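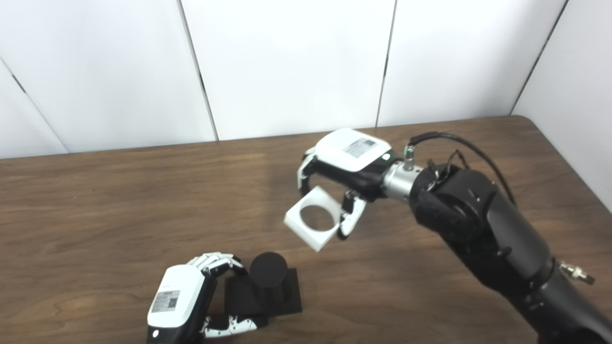 Figure 1. White square collar with central bore, held at a tilt above the table.

Unit 3: Fits and Clearances, Peg-and-Collar Exercise
Laltmont course notes, Mechanical Assembly I

3.1 Terms

The exercise uses two parts. The collar is a square block with a round through hole. The post is a cylinder standing upright on a flat square base. The hole in the collar is called the bore. In these notes "seated" means that the lower face of the collar lies flat on the base over its whole area. A collar that touches the base at one edge only is resting, and is not counted as seated.

Clearance is the bore diameter minus the post diameter. A positive value gives a sliding fit. A negative value gives an interference fit and needs force, which this unit does not cover.

3.2 Tilt and wedging

A collar that comes down level touches the post evenly or not at all. A tilted collar presents its bore as an ellipse when viewed along the post axis. The short axis of the ellipse shrinks as the tilt grows. For a collar of some thickness the free opening is smaller still, as the upper and lower rims of the bore shift sideways relative to each other.

Contact usually begins at one point on the rim. If the collar is pushed down from there, a second contact forms on the opposite side of the post, lower or higher than the first. With two contacts and enough friction, the collar wedges. Pushing harder raises the contact forces and the friction together and does not free it. Lift the collar, level it, and start again.

Whether a part wedges depends on three quantities: the clearance, the length of engagement, and the coefficient of friction. The ratio of engagement length to post diameter is used in the worked problems. Short engagement at the top of the post is the worst case, so most failures occur just after entry.

3.3 Position of the post on the base

Check where the post stands on the base before planning the approach. A post that is off center leaves a wide shelf on one side and a narrow one on the other. The wide side is the better place to hold the base down. Keep the holding fingers clear of the area the collar will cover. 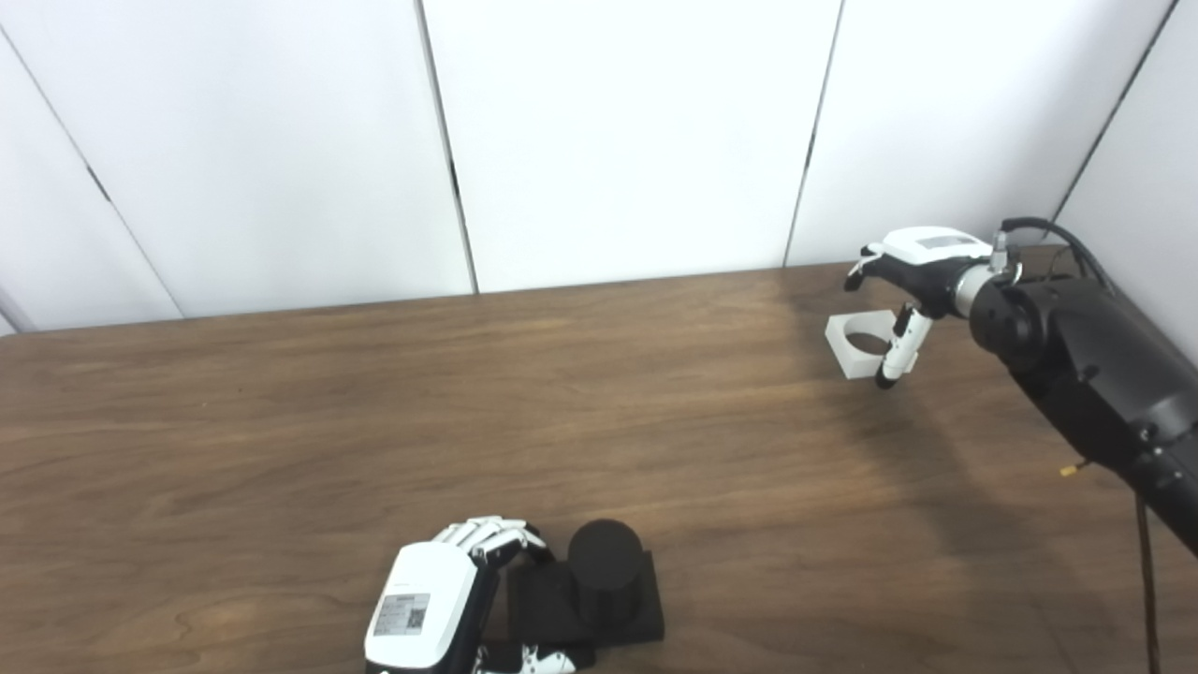

Figure 2. Black base with upright cylinder, fingers resting on the left part of the base; collar suspended to the right.

3.4 Procedure

Set the base on the table with room on all sides. Hold it with one hand. Grip the collar by its outer sides, leaving the bore open.

Bring the collar over the post at a height that clears the top. Level it first, then center it. Correcting both during the descent makes it hard to tell which error caused a contact.

Lower slowly until the bore passes the top of the post. Release side pressure and continue down. Stop at the first sign of resistance and record the height.

3.5 Record sheet

Complete 12 trials per pair of parts. For each trial enter the approach side, the estimated tilt at entry, the result (seated, resting, wedged) and the number of restarts. Use the Wutbridge form. The older Amberg form has no column for restarts.

Seating rate is seated trials divided by total trials, times 100. Report it to the nearest whole percent.

Reading for the next unit: Forsberg notes, section on chamfers and lead-in angles.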